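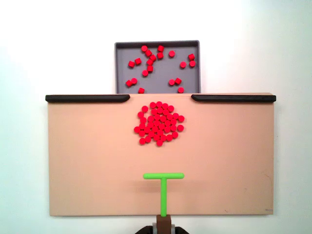 Red pegs in their tray, with the board in front.

I'd been in Josée McIntyre's kitchen for maybe eight minutes before she had me sorting pegs. I'd come over to ask her how a retired bookkeeper ends up making peg games for half the neighbourhood, and she slid a tray across the table and said, "You can talk and sort, can't you?" (I can, but slowly.)

Josée calls her little operation Pretness, a name her grandson made up when he was three and trying to say something else entirely. She started in November, after the old solitaire set at her cottage lost most of its pieces down a heating vent. "I went looking for spare pegs and you couldn't buy them in anything under a bag of 1,586," she says. "Who sells 1,586 of anything? So I bought the bag – and then I had to do something with it!"

Every peg in that first bag was red, and red has sort of stuck. Has she thought about other colours? She makes a face. "I tried a green. Marloes bought one and told me she couldn't see the pegs in the evening, with her lamp. Red you can find on the carpet."

Marloes Lambrechts lives two streets over and plays every Sunday with her brother-in-law, Ward Timmermans, who I gather is a sore loser. Between them they've talked Josée into changing her rules twice. The first version took 70 minutes to finish, and Ward wanted his supper. Now you can get through a round while the potatoes boil.

I asked about the trays, which I'd taken for an afterthought. Wrong thing to say! Josée went through a whole winter of bowls, jar lids and a muffin tin before settling on something shallow with a raised rim. "A bowl, you're digging around in there like it's a bag of chips," she says. "With a tray they spread out and you just pick one up. My hands aren't what they were." She likes grey because the red shows up nicely on it, and she likes her boards plain. A customer once asked for maple leaves around the border and was told, kindly, to try elsewhere.

She has now sold 157 sets, most of them by word of mouth and a few from a table at the spring fair. She keeps the orders in a scribbler by the phone. Is there a website coming? "My daughter keeps asking me that too," she says, and reaches over to fish a stray peg out from under my saucer.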